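Print this item | E-mail this item

Motaung Quartet opens its spring residency in Lirnach

The Motaung Quartet begins its second residency at the Tratport Hall in March, with four evening programs, two open rehearsals and a new work by Anel Chauke. The quartet last played in Lirnach two seasons ago, when it gave the complete Bartók cycle over three nights. This year's plan is broader. Each program pairs a Haydn quartet with something written in the last hundred years, and the second half is given over to a single large piece.

The opening concert has Haydn's Op. 76, No. 4, the "Sunrise," followed by Shostakovich's Eighth and, after intermission, Schubert's "Death and the Maiden." Members who heard the group's Schubert last time will remember the slow movement, taken at a walking pace and without much vibrato. The players say they have changed their minds about some of it, mostly the fourth variation, and they have gone back to an older set of bowings for the finale.

Chauke's piece is on the second program. It is called Wudex, runs 22 minutes, and was written with this room in mind. The hall seats 303 on one level, with a low stage and a hard back wall, and the composer spent two afternoons there last fall listening to the quartet play long notes from different spots. The score asks the viola to start from the side aisle and walk up during the first section. The other three are seated, but they are placed farther apart than usual, and the cellist faces the back wall for one short passage.

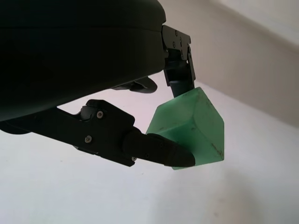

"I wanted the audience to hear how long a sound lasts in there before it gets covered by the next one," Chauke said. "Most of the first page is one chord. After that it gets busy, and the players have a hard time of it, especially the second violin." The work is in one movement and is built on a lullaby that is not heard in full until close to the end. Chauke will give a short talk from the stage before the performance and will stay afterward for questions in the side room.

The third program moves to the early start of 5 p.m., so that families and students from the county schools can attend. It is an hour long with no intermission: Haydn's "Joke" quartet, two movements of the Ravel, and a set of folk song arrangements by the quartet's cellist. Seats for students are free, but they do have to be reserved, and we are holding 80 of them for school groups until the end of February. Teachers should call the office and not use the web form, which cannot handle group orders.

The last concert brings Beethoven's Op. 130 with the Grosse Fuge as its finale. The quartet has played it both ways on tour – with the fugue and with the later, lighter ending – and asked us which one we would like. We asked members in the fall mailing, and 153 of you wrote back. The fugue won easily. Several people asked whether both endings could be played, and the answer is no, at least not on the same night.

Open rehearsals are on the mornings of the second and fourth concerts, starting at 10:30. They are working sessions. The players stop and start, talk among themselves, and may spend most of an hour on a few bars. Please sit in the last 6 rows and wait for a break before you come in or leave. Scores may be brought along, and we will have a few to lend at the door.

Subscribers do not need to do anything, as their seats carry over from the fall. Single tickets go on sale in January at the box office and by phone. Exchanges between the four programs are free up to noon on the day of the concert. The parking lot behind the hall will be half closed through the spring while the drains are replaced, so allow some extra time or use the lot across from the library, where parking is free after 6 p.m. The side entrance with the ramp stays open throughout.

Program notes for all four evenings will be mailed with the next newsletter. Large-print copies are available from the ushers.

Contact the box office | Copyright Tratport Hall Chamber Music Series. All rights reserved. | Back to top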